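Toy cupboard tips from a reformed hoarder of loose bits

We've got 13 games with small parts in this house, and until last winter they all lived in one big tub under the stairs. You can guess how that went! Cards in the bath toys, dice in the piano. My neighbour Amra finally told me to sort them by what goes missing first, and it's the best advice I've had all year.

So, games with picture cards get a zip pouch each, with the name of the game on the front in laundry marker. The French animal one (Grenouille, Chien, Chat and the rest) is our most played, so its spare cards sit at kid height where the girls can grab them.

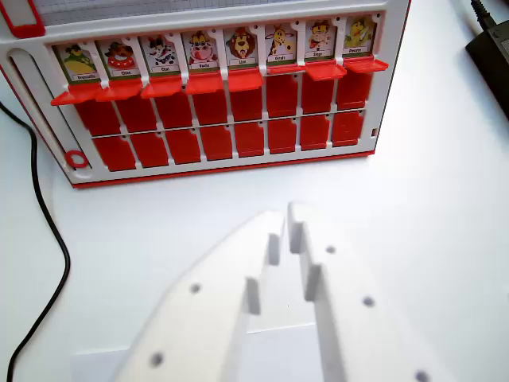

For cleaning, skip the sprays. I use 200 mL of warm water with 3 drops of dish soap, a cloth wrung right out, and an old soft toothbrush for the grooves around flaps and hinges. Take any paper or card pieces out first – I learned that one the soggy way. Then leave everything open on a tea towel overnight before it goes back in the cupboard.

Sticky label gunk? A dab of cooking oil, two minutes, wipe, then the soapy cloth again. Try it on the underside first if the colour looks at all delicate.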